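The Pink Ones

By the time Dragica got her coat off, the arms were already humming, and Lina was already talking.

"It did eleven! In a row! I stood there with my coffee and I didn't even drink it."

Dragica put her bag in the locker, shut the door with her hip, and let herself be pulled down the hall. She had worked in returns at Gasunora for long enough that she could tell a left slide from a right one by the weight of the box it came in. Lina had been there since March and could already do it half the time, which drove the older hands crazy and delighted Dragica completely.

The returns room had always been the loud end of the building. Shoes came back from all over, in bags, in other shoes' boxes, once in a mailer meant for a calendar. You opened it, you found the pair, you turned each one over, you looked at the sole and the strap and the footbed, and you sent it left or right. Left was back to stock. Right was not. In the busy season there was a bin for every table and your thumbs hurt at night.

Now there was the wooden table by the rail, and there was Plallaner.

Plallaner was the name of the whole system, the two arms and the screen and the program that ran them, but everybody used it as if it were one person. Plallaner's slow today. Plallaner likes the sneakers. Kadir Erdem, who ran the floor, had tried for a week to get people to say "the cell," and then he was heard through the office wall telling someone on the phone that Plallaner was having a good morning, and that was the end of that.

"Watch," said Lina. "Watch, watch. It's on the pink ones."

The pink slides were Nultina's, the summer line, and they came back by the hundred because they ran small. Dragica had handled so many that she saw them when she closed her eyes. They were slippery things. You could get hold of the strap and the rest would swing around on you. When the installer first came to look at the room, a tall, quiet woman named Irén Kiss, she had picked one up and turned it in her hands and said, "This one is going to be a lot of work," and Dragica had liked her immediately.
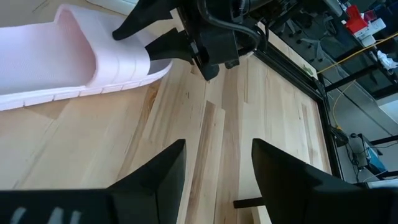

"Come on," Lina whispered. "Come on, come on."

Dragica found that she was leaning. Her own fingers had curled, thumb on top and two underneath, the way she would have done it. That was her grip. She had shown it to Irén on the second day, over and over, until Irén stopped writing and just watched. Pinch high, brace low, and don't let the toe get away from you. Irén had asked her to do it with her eyes closed, then with gloves on, then with one hand while the other stayed flat on the table. They had gone until lunch, and then through lunch, and Dragica had gone home and told her husband that a woman with a laptop thought her left thumb was fascinating.

The arms turned the slide over. The light on the screen went green. Left.

"Twelve!" said Lina.

"Twelve," said Dragica, and she was grinning like a fool.

She hadn't expected to grin. In the winter, when the notice went up, she had stood in front of it with her lunch in her hand and read it twice. A lot of people had. Kadir Taşdemir, who worked the dock and was called Dock Kadir so as not to mix him up with the boss, said it out loud: that's us done, then. There was a meeting, and the meeting was bad. The boss read from a sheet. He said the room did 300 pairs on a good shift and had to do more, and that the arms would take the simple ones, and that the tables would stay. Somebody asked how long the tables would stay. He looked down at the sheet, and it wasn't on the sheet.

So she had been ready to hate it. She'd had a whole speech prepared. But then Irén had come in with her hair falling down and her sleeves pushed up and asked if anyone could explain to her what a worn footbed felt like, and the speech went right out of Dragica's head. Could she explain it! She could explain it for a month, and she very nearly did.

It wasn't all lovely. Two of the evening people moved over to Ruawai, the warehouse across the highway, before the arms were even bolted down, and one of them she missed every day. The new shift pattern was a mess until Easter. There was a stretch when the arms dropped everything they touched, and the boss walked around with a face like a wet box, and you had to step over shoes to get to the sink.

But her thumbs had stopped hurting. She noticed it on a Monday, peeling potatoes. She put down the peeler and opened and closed her hand a few times over the sink, and there was nothing there, only a hand.

And the work that was left was the good work! She'd never thought of it like that before, that there was good work inside the old work, buried under all the pink slides. The odd ones came to her table now. The boot with a heel somebody had glued back on, very neatly, hoping no one would look. The pair that was two different sizes and had been that way since the factory. A child's sandal with a note in it. She had time to pick each one up and really look, and she had time to call Lina over and say, feel that, press there, what do you think? And Lina would think, with her tongue between her teeth, and be right more and more often.

"Thirteen," Lina said. Then, "Oh."

The arms had stopped. On the screen the light had gone yellow, and the little box that came up when Plallaner wasn't sure had come up. It was a plain gray box and it said PLEASE CHECK.

"That was going so well," said Lina, crushed.

"It's still going well. Let's see what it's got."

Dragica pressed the pause, waited for the second click the way she'd been taught, and reached in. Same slide as the others, same pink, same strap. She turned it over. She ran her thumb along the sole, across all the little blocks of it, and up around the heel, and then in along the footbed, slowly, front to back.

"What?" said Lina. "What is it? Is it worn?"

"You do it."

Lina took it. She did the sole too fast, and Dragica made a noise, and she went back and did it properly. Then the footbed. Halfway along she stopped, and went back an inch, and her eyes got wide.

"It's softer there."

"It's softer there," Dragica agreed. "Somebody wore that for a week and washed it."

"And it *knew*?"

"It didn't know. It wasn't sure, so it asked."

Lina looked at the arms, and then at the slide, and then she laughed out loud, a big laugh that made Dock Kadir put his head around the door to see what he was missing. He had a crate on his hip. He was going for his technician's certificate in the evenings, at forty-six, with Irén's old manuals on loan, and these days he found a lot of reasons to carry crates past that table.

"Did it drop one?" he asked hopefully. He loved it when it dropped one. He got to open the panel.

"It found a washed one!"

"Get out of here."

"Feel it! Feel it, right there, go back a little."

He put down the crate and wiped his hands on his pants and felt it. He took his time. Dragica watched him frown, move his thumb, and frown again, and she thought that she ought to call Irén tonight and tell her. Irén would want the details, which part of the footbed and how soft. She'd be up half the night with it, and she'd be so happy.

"Well, I can't feel a thing," said Dock Kadir, handing it back.

"That's why you're on the dock," said Dragica, and she dropped the slide in the bin on the right, and let Lina be the one to press start.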